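Interner Helpdesk › Automatisierung › Küche & Ausgabe
April, eröffnet von Müzeyyen Çınar, Betriebsgastronomie
Lesezeit: 3 Minuten

Ticket 610: Arm räumt den Schrank nach eigenem Geschmack ein

Status: offen (zum zweiten Mal)
Priorität: laut Formular »mittel«, laut Frühschicht »bitte heute noch«

Problem: Seit dem Umstieg auf Perron 44 bleibt der Arm beim Griff in die oberen Fächer stehen und meldet »Ziel verdeckt«. Danach wartet er auf Bestätigung. Bestätigen darf nur, wer die Schulung hat. Die Schulung habe ich. Meine Pause hatte ich früher auch.

Erwartetes Verhalten: Der Arm greift, legt ab, fährt zurück. So stand es jedenfalls auf der Folie von Loltik, direkt unter »Entlastung der Mitarbeitenden«.

06:10, Çınar
Neustart der Steuerung. Arm fährt in Grundstellung, macht einen ausgeruhten Eindruck. Beim ersten Griff nach oben wieder »Ziel verdeckt«.

06:25, Çınar
Tür ganz aufgeschoben, Griff wiederholt. Selbe Meldung. Die Kollegin von der Ausgabe hat die Frühstücksware inzwischen von Hand geholt und war fertig, bevor ich das Passwort eingetippt hatte.

07:40, Support Hidel
Bitte Fehlercode mitteilen und den Ablauf in der Simulation nachstellen. Türwinkel wie vor Ort übernehmen.

09:15, Çınar
Code 294. Im Handbuch steht dazu: »Siehe Support.« Ablauf ist nachgestellt, Schrank mit offener Tür, Zielfach oben. 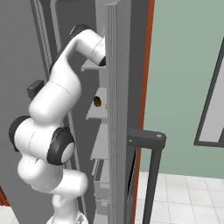 Am echten Schrank bleibt der Arm an derselben Stelle hängen, sobald die Handkamera nach dem Fach sucht. Mit der alten Version lief der Griff durch. Ich hätte gern gewusst, was daran verbessert wurde.

10:50, Support Hidel
Perron 44 prüft vor jedem Griff die Sicht auf das Fach. Zeitlimit dafür steht ab Werk auf 1.000 ms. Bitte verdoppeln und Anfahrt »von vorn« wählen.

11:20, Çınar
Beides umgestellt. Unteres Fach geht, mittleres geht, oberes geht bei jedem zweiten Versuch. Ticket wurde daraufhin automatisch geschlossen. Hiermit wieder geöffnet.

11:35, Çınar
Nachtrag für die Schichtplanung, weil dort jemand mitliest: Die Stelle im Lager wurde mit Verweis auf den Arm nicht nachbesetzt. Das Einräumen macht er, wenn er will. Das Danebenstehen, Bestätigen und Protokollieren machen wir, und dafür gibt es im Dienstplan keine Zeile. Ich buche es vorläufig unter »Sonstiges«. Sonstiges ist diesen Monat gut ausgelastet.

13:05, Support Hidel
Den Dienstplan können wir nicht konfigurieren. Für das obere Fach bitte Korrekturpaket Furkstead einspielen und den Türwinkel neu einlernen.

14:30, Çınar
Eingespielt, Winkel eingelernt. Oberes Fach läuft seit der Mittagsausgabe ohne Meldung. Freigaberecht für die Spätschicht ist beantragt, der Antrag liegt bei der Leitung. Ticket bleibt offen, bis das erledigt ist. Bitte nicht automatisch schließen.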